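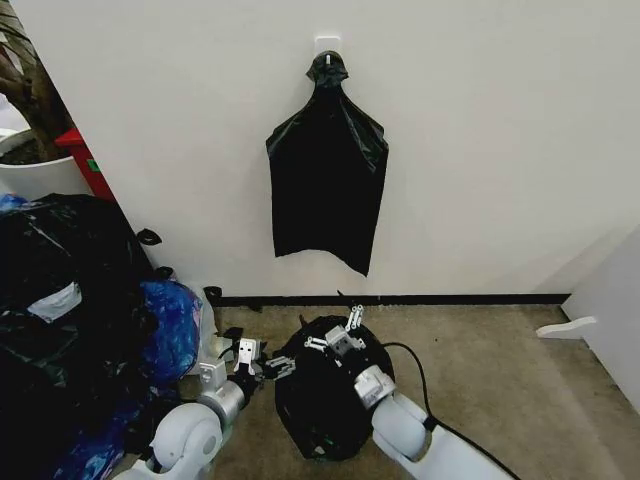 Re: [callell-users] Left gripper won't let go of film

From: Svenja Imhof
To: callell-users

Hi Marilou, hi all,

Oh boy, do I feel your pain on this one! I've been meaning to write up our version of it since July, and your message finally got me off my behind, so thank you for that.

Marilou Cabanatuan wrote:

> We're running the two-arm Callell setup on trash bag handling over at
> Mavham and I keep hitting the same thing. The left gripper closes on a
> fold of plastic, gets told to open, and the controller says it's open.
> Then the arm pulls away and the bag comes right along with it. No error
> in the log, nothing. Last week it pulled a hook clean off the wall
> before I got to the stop button. Has anyone seen this? Is it the
> fingers, the film, or me?
>
> Marilou

It's not you. Well, it wasn't me, anyway, and I spent a good while being sure it was.

We've got the same kind of job at Brurnorow: a wall hook, thin black bags, lots of handling down near the carpet. Our fault was number 688 on the bench list and I wrote it up as "operator let go too early," which I had to go back and cross out. The controller calls the gripper open when the motor gets to its open position. It has no idea whether there's still film stuck between a pad and a finger link. With a box or a bottle you'd never notice. With bag plastic, a little fold creeps back behind the pad while the fingers are closing, and when they open it just stays there (static doesn't help either, our carpet is awful for it).

I went through our logs, all 3,874 grasps on the left arm, and pulled out every one where the wrist felt a tug after an "open" message. There were 124. Most were tiny, a bag shifting a little, no harm done. But 13 of them were hard enough that I'd call them a safety matter, and in one of those the arm was swinging toward the spot where I usually kneel to reset things. That one got my attention!

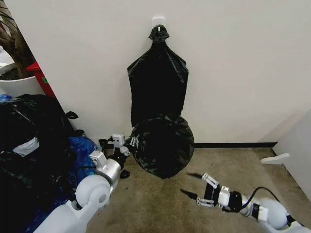 Should you keep running while you wait for a fix?
Only at reduced speed, and with everyone standing back from the arms until the wrist force check is in place.

About that check, then. What we did was add a little pause after every open command. The arm backs off a short way, slowly, and looks at the wrist force. If it feels any steady pull, it stops dead and holds, and a person has to hit stop and clear it by hand. I first had it try opening and closing again to shake the film loose, and please don't copy that part, because all it did was chew the fold in deeper. I had to pick shreds of plastic out of a joint with tweezers. Twice.

The other thing is the hook. Ours were the stick-on kind, and I was kind of glad when they came off, to be truthful, since the wall lost a bit of paint but the arm didn't get yanked around. Then somebody put in a screwed-down one over at the Talavera site and the next snag tripped the shoulder instead. So if you're tempted to go stronger, don't! Let the hook be the weak part. 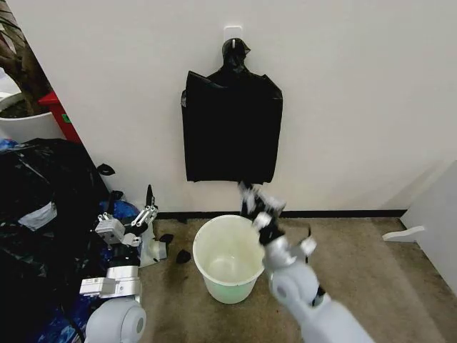 I'd also look at how deep you're pinching. We had the fingers going way in so the grip would feel secure, and backing that off so only the tips meet the plastic made a bigger difference than I expected. You do drop more bags that way. I'll take a dropped bag any day over an arm that thinks it's free and isn't.

Two things I'd love to know from you: did the hook come off on the first pull or after the arm had already moved a ways? And is your right gripper doing it too, or just the left? Ours was nearly all left, and I still can't tell you why. Same parts, same firmware, same settings as far as I can see.

I can send you the script that picks the tugs out of the log if you want it. It's ugly and the comments are mostly me grumbling, but it runs. And before you go in after a stuck fold, hit the stop and wait for the brakes to click. I got lazy about that once and the wrist rolled onto my thumb.

Svenja
Brurnorow, bench side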